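Old desktops, sorted and stripped: notes from the Caltby parts bench

The September collection brought in 466 desktop computers from offices around Caltby, most of them towers that had been sitting in storage closets since their last upgrade. Sorting started at the Russo Street building the same week. Laptops and monitors go to a different room and will get their own item later in the fall.

Every tower gets laid on its side and the panel comes off before anyone decides what to do with it. A quick look inside tells you most of what you need: whether the power supply is still there, whether there is a processor in the socket, what is left in the drive bays. 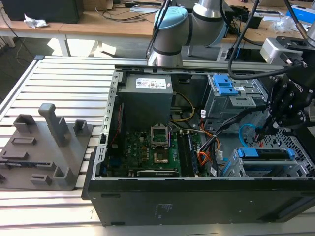
What happens to hard drives that come in with a donated computer?

They are pulled, logged by serial number and wiped on a separate machine. A drive that fails the wipe is shredded, and the donor gets a certificate either way.

Leonardo Carbone runs the parts bench and wrote up the order of work we now use for each tower. It replaces the sheet taped to the Plamier cabinet, which had been copied so many times that the last line was missing.
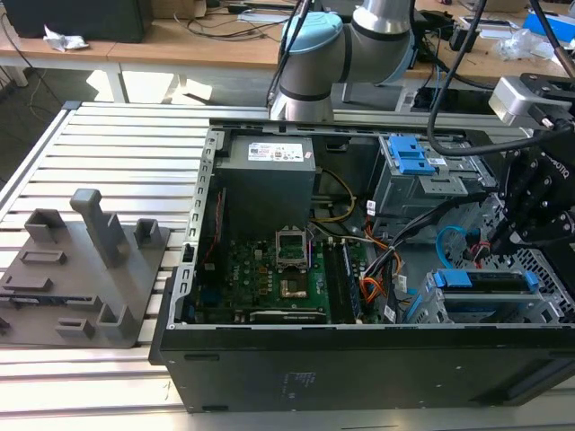

2 min read

The list assumes the power cord is off and the machine has been sitting unplugged since intake.

1. Check the socket. If it is empty, close the metal bracket gently and put a cover over it. Bent pins are the main reason a good board ends up in scrap. Gold-colored pins should all lean the same way under the lamp.

2. Look over the memory slots. Open the clips at the ends, lift any module straight up and put it in the antistatic tray. Note empty slots on the intake card so the next person doesn't go hunting for memory that was never there.

3. Trace the cables before unplugging any of them. Power wires run in thick bundles and are often tied together, so cut the ties first and leave the printed labels on. Data cables go in the Koltel bin, sorted by length.

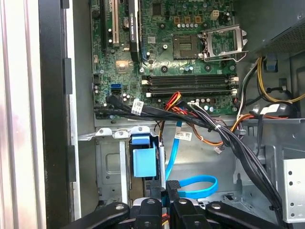
4. Pull the cards. Graphics cards with a workstation name on them are set aside for the design classroom. Everything else goes on the shelf by slot type - the older white PCI slots still turn up, and we keep a small box of cards that fit them.

5. Take out the coin-cell battery. It goes in the battery jar and never in the trash.

6. Empty the drive bays. Colored plastic latches and handles mean no screwdriver is needed in most cases. Keep the brackets and trays with the case they came from. A tray from one model almost never slides into another, and we have 33 cases on the rack waiting for the right one.

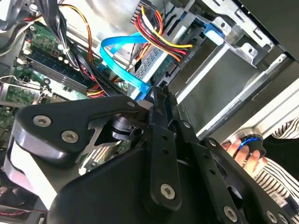
Working beside the drive cage.

Boards and power supplies are tested in the afternoon, after 2 p.m., when the second bench is free. So far 676 parts have been tagged and shelved, counting memory, cards and drives. Tags should show the intake number and the slot or bay the part came from.

Small bags and antistatic sleeves are running low. If your office has a box of them left over from an upgrade, drop it at the side door on Russo Street - the front desk doesn't take parts.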